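Re: Reading level labels on the children's biography shelf
Posted by Diễm Trương, Tuesday, May 14, 2024

Melaniia Polishchuk wrote:
> The Lungu series lists every title as "ages 9 and up." I compared
> two of them and the sentence lengths are far apart. Do we keep the
> publisher's label or assign our own?

Assign our own. The publisher's label covers the series as a whole and was set before the later volumes were written. I ran sample passages of 300 words from the front, middle and back of each book. The Rilen volume on early aviators reads two grades above the one on painters, mostly from undefined trade terms.

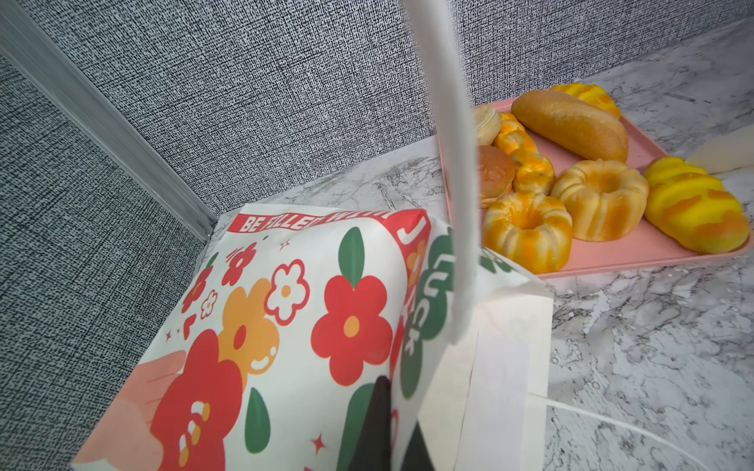

Floral paper bag and bread tray on the counter.

Captions and sidebars should be scored apart from the main text. In the aviator book they make up a large share of each spread, and a child who skips them loses the dates.

Proposed steps for the March list and later:

1. Score the main text only. Record the sample pages in the notes field.

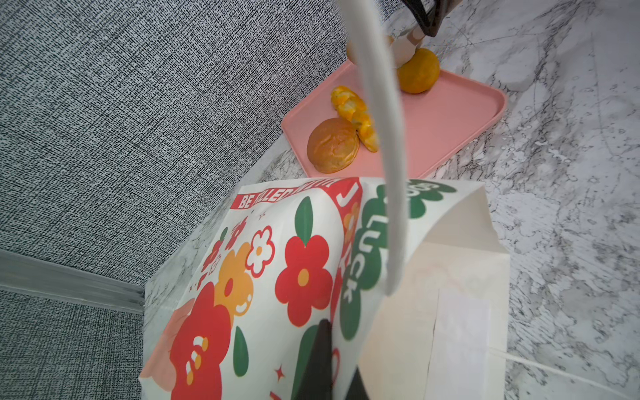 2. Check for an index and a source list. Books without either get the "N" code.

3. Flag invented dialogue. Two Gedorari titles put whole conversations in quotation marks with no source given.

The catalog now holds 1,097 biographies, so start with the titles that have no label at all. Khôi Cao has the export file.

Diễm

Recent threads
- Spine labels for picture book biographies
- Koneck reprints: missing endnotes
- Duplicate records, collective biography
- Weeding books with outdated maps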